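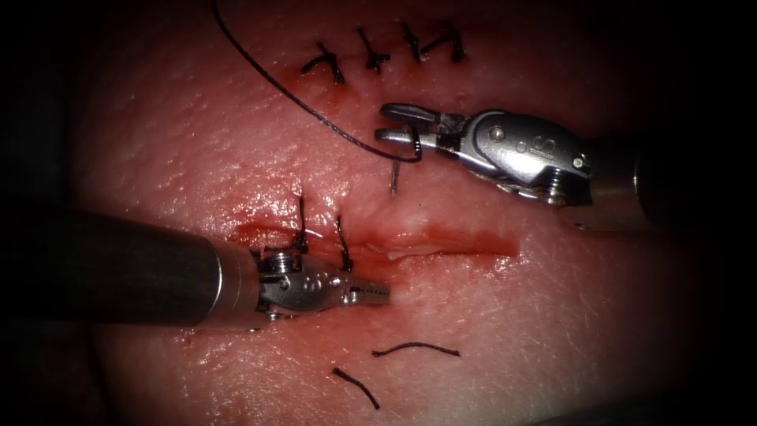
How far apart should the stitches be placed when closing a practice incision with simple interrupted sutures?

Place them at even intervals, with 6 mm between one stitch and the next, unless the course instructor has set a different spacing. Closer spacing weakens the pad between the bites. Wider spacing lets the edges part when the pad is flexed.

Section 4. Preparing and Closing Incisions on the Tuvex Tissue Pad

4.1 Scope

This section applies to the Tuvex Tissue Pad when used for instruction in simple interrupted closure. It covers conditioning of the pad, marking and opening of practice incisions, closure, inspection, and cleaning. Storage of unopened pads is covered in Section 2. Continuous and buried techniques are covered in Section 5.

The pad is a training article. It is not sterile and must not be used in any area where patients are treated.

4.2 Items required

One Tuvex Tissue Pad, conditioned as described in 4.3
Clurkuvach holding tray with drain channel
Practice suture, nonabsorbable, dark color
Scalpel and blade of the type approved by the training site
Marchuk practice fluid, red
Skin marker and ruler
Lint-free cloths
Sharps container

Dark thread is specified so that the knots and tails can be seen against the pad during grading. Pale or undyed thread may be used only where the course outline calls for it.

4.3 Conditioning the pad

1. Remove the pad from its pouch and rinse it under cool running water to clear the packing fluid.
2. Lay the pad in the tray with the finely pitted side facing up. The smooth side is the backing layer.
3. Cover the pad with clean, cool water and leave it for 30 minutes.
4. Drain the tray. Blot standing water from the surface with a lint-free cloth. The surface should remain moist.
5. Check that the pad lies flat and that all edges are seated in the tray.

Note: Faint creases across the surface are normal and do not affect the closure. A crease that opens into a crack when the pad is flexed is a defect. Return the pad with its lot card.

Caution: Do not use hot water. Heat softens the top layer and causes sutures to pull through.

4.4 Marking and opening the incisions

1. Using the marker and ruler, draw a short line across the upper part of the pad. This is the first incision.
2. Draw a longer line below it and parallel to it. This is the second incision. Leave a clear margin at both ends.
3. Open the first incision with a single pass of the blade. Cut through the top layer and stop at the backing layer.
4. Place the blade in the sharps container if no further cutting is planned, or set it in the blade rest.
5. Apply 2 drops of practice fluid to the open line. Allow the fluid to spread without wiping.

Leave the second incision uncut until the first has been closed and inspected. With both lines open, the strip of pad between them can shift while the first is being stitched.

Caution: Practice fluid stains clothing and porous work surfaces. Wear gloves and a gown or apron.

4.5 Closing the incision

1. Begin at one end of the incision. Pass the needle through the near edge and the far edge at equal depth and equal distance from the cut.
2. Draw the thread through until a short tail remains.
3. Tie the knot and bring the edges together until they touch. Stop there. Edges that bunch or roll inward have been pulled too tight.
4. Move the knot to one side of the closed line.
5. Cut both tails short, leaving enough length to grasp for removal.
6. Continue to the other end of the incision, tying and cutting each stitch separately.
7. Open the second incision as described in 4.4 and close it in the same manner.

The illustration at the head of this section has the upper incision closed with interrupted sutures and the lower one only begun. The right half of the lower incision still gapes, and its pale inner edge is visible. Red color along the edges and between the knots is acceptable and is not graded.

Note: If a stitch tears through the top layer, do not restitch in the same holes. Leave the torn stitch in place, mark it on the record sheet, and continue beyond it.

4.6 Inspection

Inspect each incision before the pad is moved from the tray.

Spacing: Measure from knot to knot. Record any interval that differs from the set spacing.
Edges: The edges should meet along the full length of the line, with no inner surface showing.
Knots: Each knot should lie flat and to one side. A knot that slips when a tail is gently lifted is recorded as failed.
Tails: Tails may point in different directions. Uneven tail length is noted but does not by itself require a repeat.

Enter the results on record sheet TP-4 and have the sheet signed by the instructor. Sites using Trurnano record software may enter the results directly, in which case the paper sheet is not required.

4.7 Cleaning and reuse

1. Remove all sutures with fine scissors. Account for every needle and place each one in the sharps container.
2. Rinse the pad under cool running water until the water runs clear.
3. Wipe the tray with 70 percent isopropyl alcohol and let it air dry.
4. Return the pad to its pouch, add enough clean water to keep it moist, and close the seal.

Caution: Do not apply alcohol to the pad. It dries the top layer and makes it brittle.

An incised pad may be used again on any area that has not been cut. Discard the pad when no clear area remains, or if it has an odor or visible mold.

Requests for changes to this section should be sent in writing to Vasanthi Kodikara, Training Materials, with the section number and the lot number of the pad.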